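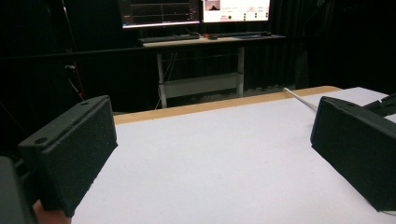 # 07/09/2026

Long session tonight. I was in the lab from after lunch until they turned the hallway lights down, and I want to get it written out before I forget which parts of it were my fault.

The table is finally clear. I took everything off the white one and put the bits in the tub under the bench, and wiped it down. The last set of demonstrations from August had tape, a mug and somebody's calculator wandering in and out of view, and when we trained on it the arm kept reaching for a spot where the mug used to be. So the rule for Presix from now on is that we start every session with a bare top between the fingers, record a few seconds of it, and only then put the blocks down. I wrote the rule on the whiteboard and then wrote it again in the project log, where people might read it.

Presix is the name on the course form, by the way. It is a sorting project. We show it how to pick up small parts and put them in the right tray, by hand, with the gripper, and the arm is supposed to learn from that. The rest of the class is doing line followers or the maze. I picked this one because I didn't want to solder anything.

## Gripper

New pads on both sides. The old ones were smooth and anything with a bit of polish on it slid straight out. The new ones have a rough face and they hold much better, at least on the wooden blocks. Haven't tried the metal washers yet. I don't expect much there.

The pads go on with screws along the top edge. I had the left one on the wrong way first and didn't notice until I squeezed the handle and the two faces met at an angle. Took it off, flipped it, put it back. Then the right one was fine but the left had a bit of play in it, so off again. By the end I could do a pad change in 2 minutes, which is a skill I will never need outside this room.

Things I wrote on the card for next time:

- Check both pads close flat before recording anything
- Keep my left hand lower, it creeps up into view when I get tired
- Don't pull on the white cable when stepping back from the table
- Save after every batch, not at the end

The third one is there for a good reason. The cable comes over the wooden edge at the back of the table and down toward the right finger, and if I stand where I like to stand it goes tight. I yanked it twice. The second time the recorder dropped and I lost a batch that I'd thought was pretty good. I should ask for a longer one, or re-route it, but the equipment form has to go in by noon for a same-week answer and it was well past that.

## Curtains and light

I kept the curtains closed and the back half of the room dark. Solberg, the other team in our bay, like it bright, so we've been trading off. With the room dark the table is evenly lit and the edges of the blocks come out clean. With the room bright we get a shadow of whoever is holding the gripper, right across the working area, and it moves when they move. I tried to explain this to Solberg's side last week and they said their robot doesn't care about shadows. It has a bumper on the front. Fair enough.

The downside of the dark is that I can't see the keyboard on the standing desk. I was leaning over to start and stop recordings by feel, and I hit the wrong key more than once. The monitors help a bit. I had the plot up on the left one and the recording window on the right one, which is the arrangement I've settled on. I look at the right one before I start and the left one after.

I'd also like that desk a bit lower. The other bay set it for standing and I am not their height.

## What I recorded

The plan was 40 good demonstrations and I got there, though it took a lot more tries than that. I'm not writing down the number of tries. A good one means: start from the same height, come down slowly, close, lift, move to the tray, open, come back. If I bump the block on the way down it doesn't count. If I drop it, it doesn't count either, though the handout says we should keep a few recoveries so the arm sees what to do when it misses. I kept 7 of those in a separate folder and I'll ask at the next check-in how they should be labelled.

The first batch was rushed. I could tell from the plot afterward, all sharp corners where I'd snapped the fingers shut. The later ones are smoother. My wrist gets tired and I slow down, and the slow ones look like something a machine could reasonably follow. Maybe I should start every session already tired.

Block order was red, then blue, then the plain ones. I meant to mix them up and forgot until most of the way through. That probably matters. If every plain block comes late, when my hand is slow, then plain blocks and slow hands go together in the data, and the arm may pick up on it. I'll do another short batch tomorrow with the order shuffled. I can write the order on a slip of paper beforehand and tick it off.

## Trying it on the arm

We are only allowed to run the arm with a second person in the room, so I waited until somebody from the maze group was finished eating and would stand near the stop button. I trained a small version on the first half of the set while I was recording the second half. It isn't enough to expect anything from, but I wanted to see whether it moved in the right direction at all.

It did, sort of. It went down to the block and closed on it, and then it stayed there. No lift. I ran it again and it did the same. On the third go it lifted, carried the block partway to the tray, and set it down very gently beside the tray, as if that was the place. I've watched the recordings back and I can't find anywhere that I did that.

My guess for the stopping is the pauses. I hold still after closing, to make sure I've got it, and sometimes the pause is long. From the arm's side there must be a lot of moments where the fingers are closed and nothing is happening, and so it learns that nothing should happen. The handout has a section on trimming pauses. I read it in August and thought it didn't apply to me.

So that's tomorrow, before any new recording:

1. Trim the long pauses out of tonight's set
2. Train again on the whole thing
3. Run it on the arm with the blocks in the middle of the table only
4. If it lifts every time, move the blocks out toward the edges

I'd like to have step 3 done before the check-in, so there's something to show besides a folder of files.

## Other business

Hinumus is the name of the end-of-term show, and the sign-up sheet for it is on the door now. Each team gets a table and a power bar. We have to say by the end of next week if we want to run live or show a video. I'd rather run live but I don't trust it yet. There was a team last year whose arm worked all term and then wouldn't do a thing in the gym because of the overhead lights. I could bring some black cloth and make a sort of booth. I'd need to ask if that's allowed - there's a line in the rules about blocking the view of the next table.

The parts order came in from Do, the little hobby shop that does the class kits, but they sent the wrong size of screw again. They're too long and would poke through the back of the pad. I put them in the tub with a note. I still have a few of the right ones in my pencil case.

Also the logbook is due for marking and mine has a gap in it the size of the whole second half of August. I didn't do much in those weeks, is the truth of it, apart from printing a tray that warped. I'll write that up as its own entry with the photo of the warped tray and what I changed in the settings. A failed print counts as work if you write down why it failed. I asked.

Before I left I copied the recordings to the shared drive and to my own stick, coiled the cable, and took the gripper back to the cupboard. Left the monitors on for the training run and put a note on the keyboard so that Solberg don't shut it down. It had a couple of hours to go when I walked out.

Missed the early bus, got the late one. Toast for supper. My right hand is sore across the palm, where the handle sits, and I should wrap some foam around it before I do another batch that size. There's some left over from the packing in the Do box.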